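# Workshop tips: teaching a hand-equipped arm to pick from shelves

These notes cover demonstrations given by remote control with a glove or handheld controller, plus the few cases where moving the arm by hand works better. They were written on the Predmont bench and apply to most setups with a multi-fingered hand.

## Before the first take

- Run the hand through open and closed five times. If one finger lags, recalibrate the glove. Do not correct for it with your own fingers, or the correction ends up in the data.
- Set the wrist speed limit to 50 percent. Go higher only when a full set has been recorded without a bump.
- Wipe the shelf floors. Juice film changes how fruit slides.
- White shelves fool auto exposure. Lock the exposure with an item in place.
- Use one item per compartment and leave several compartments empty. An arm that has only seen full shelves will reach into any opening.

## Placing the items

Mix sizes and stem directions. A pear should be shown with the neck pointing left, right, toward the back and toward the front. Small items such as strawberries go mid-shelf for the first set and move toward the side walls later. Keep dark fruit in the mix, as it is easily lost against its own shadow in poor light.

Rotate the layout between takes, even if the operator finds it slow. In July we recorded a long run with the pear always in the same compartment, and the Brevix policy trained on it went to that compartment whether or not there was a pear in it. The run was discarded.

## The reach

1. Start from the same rest pose every time.
2. Bring the wrist level with the shelf before moving inward. Diagonal entries catch the divider.
3. Slide the thumb along the front lip and under the fruit. The lip gives the thumb a repeatable line to follow.
4. Close the four fingers around the wide end. Close slowly and stop at contact.
5. Hold for 2 seconds before lifting. The pause makes the grasp easy to find when labeling.
6. Lift straight up a finger's width, then withdraw.

If the fruit rolls, finish the take and tag it as a recovery. Recoveries are useful up to a point. Past one take in ten, fix the approach.

## Guiding by hand

Hand guiding suits wrist angles that are awkward to reach with a controller, mainly the lowest tiers. Put the arm in free-drive and hold it at the forearm, never at the fingers. Keep your sleeves and head out of the camera view. Record the waypoints, step away, and replay them for the actual take.

## Storage and labels

Name each take by compartment, item and operator number. Our current set, Prunus, holds 3606 takes; the older Riihimäki set holds 360 and is kept for regression checks only. Do not merge the two, as the finger zero positions differ.

## Fruit care

Real fruit softens with handling. Replace it when the skin gives under light thumb pressure. Wax fruit can be used for checking reach, but its grip is too slick for closing force, so keep those takes out of the training folder.

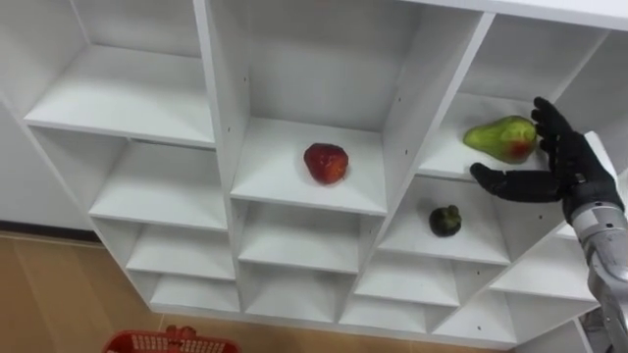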